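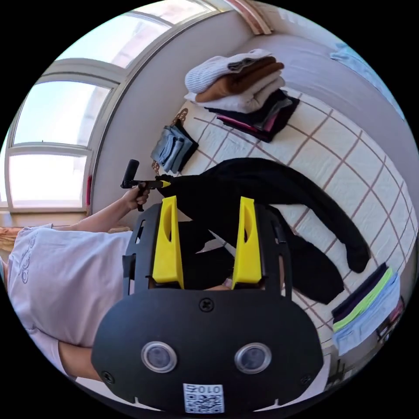
Imke Fuchs told the meeting that a language which is spoken only in the kitchen will not live long, and that the Padska speech must get its place in the school again. Her words were received with long applause, and after them the town council of Birkel voted to support the printing of the first school dictionary of Padska.

The dictionary will contain 1,625 words. Each word is given with its plural form, one short sentence and the translation into the state language. The first edition is planned for 1,000 copies, and the pupils of the primary school in Birkel will receive theirs without payment in September. The remaining copies go to the town library and to the Nirngate bookshop, where they can be ordered already now.

The work on the word list was led by Benito Vidal. He began with the notebooks which his former teacher left in the school archive, and later he visited the older speakers in nine villages on both sides of the river. In the upper villages many words for weather and for the care of sheep are still in daily use. In the lower ones they are mostly forgotten, but there the old verb endings are kept much better.
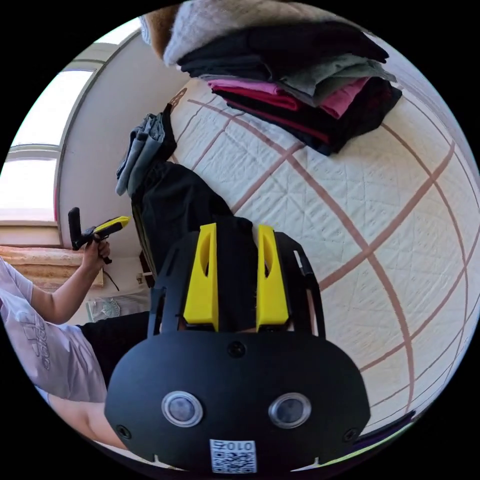 The most difficult question was the spelling. Until today there were two ways to write Padska, an older one from the church books and a newer one that was proposed by the Urquijo Institute. The dictionary follows the newer spelling, with one exception – the double vowel, which is written as in the church books. The older form of a word is printed in brackets in those places where the difference is large. Family names and the names of the villages stay as they are.

Not everybody is satisfied with this solution. During the discussion some parents asked why the children should learn a spelling which their grandparents cannot read without effort. Others wanted to know if the lessons will take away hours from English. The school answered that Padska will be taught once a week, in the afternoon, and that no other subject becomes shorter. Participation is free and there will be no marks in the first year. 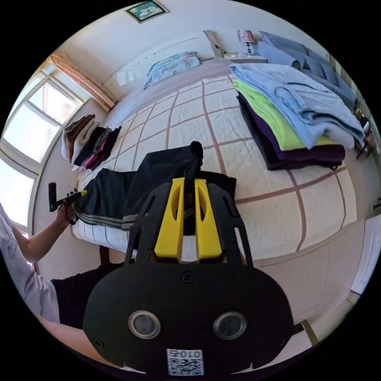

Géza Hegedűs objected that one lesson in a week is too little for children who do not hear the language at home, and he asked that at least the singing lessons should be held in Padska as well. The council did not vote on this proposal. It will be discussed again when the first school year is finished.

The number of people who speak Padska every day is today estimated by the town at 2,000. Most of them are over sixty. Among the younger families the language is usually understood, but the parents answer their children in the state language, and this habit is not easy to change.

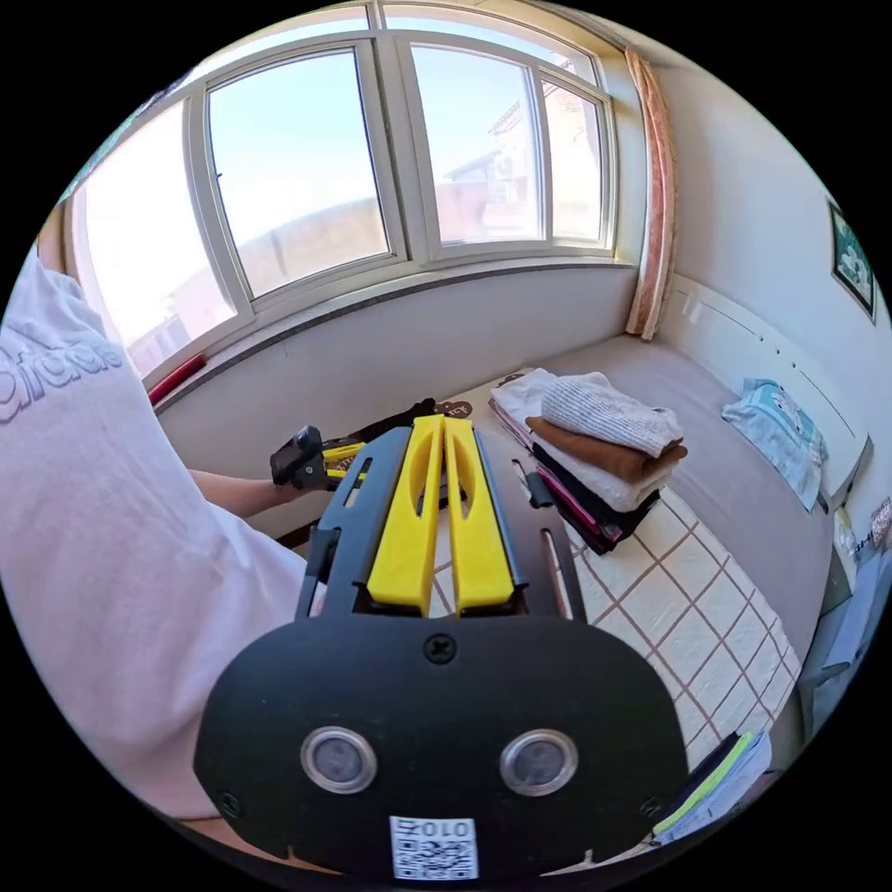 A person in a loose white T-shirt with large pale lettering.

Together with the dictionary, recordings of all the example sentences are being prepared. They are read by Toàn Mạch and Hugo Barroso, each in the pronunciation of a different village, and can be listened to in the reading room of the library. Corrections to the word list are accepted there in written form until the end of the month. The next open evening on the Padska language begins at seven o'clock in the school hall of Birkel, and the entrance is free.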